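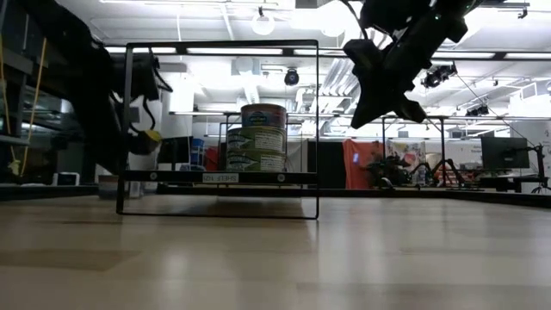

Deux bras, une étagère, des conserves

Atelier partagé Kwofie, 23 avril 2026. Afia Osei n'a pas beaucoup de temps. Elle parle vite, debout, la clé Allen dans la main. Le projet s'appelle Udeo : deux bras noirs au-dessus d'une table en bois clair, et une petite étagère en métal à ranger.

« Au départ c'était dans mon garage. Trop petit. Et mes voisins en avaient marre du bruit. » Elle a déménagé le tout ici en avril, avec Renji Higuchi, qui s'occupe du code. Budget serré. Beaucoup de récup.

Pourquoi des boîtes de conserve ? « Parce que c'est rond, ça brille, ça roule. Si on sait faire ça on sait faire le reste. Enfin presque. » Renji corrige depuis son ordi : « Presque, oui. »

Le plus pénible, selon lui, c'est le couvercle. Le métal renvoie la lumière des plafonniers et la caméra du poignet s'y perd. « Vu d'en haut, de côté, ça va. De face, une galère. » Il a refait les réglages 6 ou 7 fois, il ne sait plus trop.

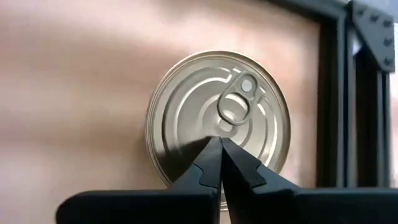 Les doigts de la pince devant le couvercle, juste sous l'anneau.

Les doigts, justement. Forme pointue, avec un cran sur le bord intérieur. Afia y tient. « Renji voulait plus large. On s'est disputé une soirée entière la dessus. » Qui a gagné ? Elle rigole, ne répond pas.

Et le temps passé ? « Environ 60 heures, sans compter le câblage. Le câblage j'ai arrêté de compter. »
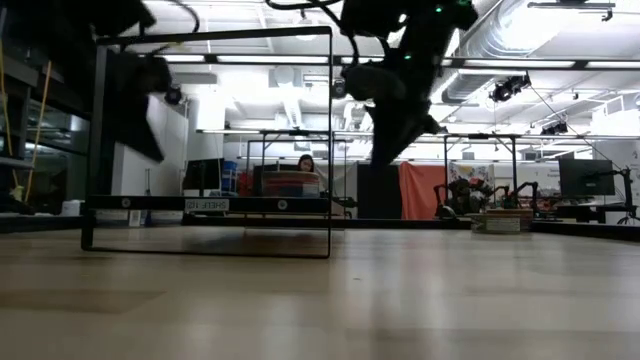

Et après ?

Une deuxième étagère, plus haute. Ama Mensah doit passer voir les fixations. « Et des bocaux en verre, un jour. Mais pas tout de suite hein, j'ai pas envie de balayer. »

Propos receuillis à l'atelier par Philomena Abubakari.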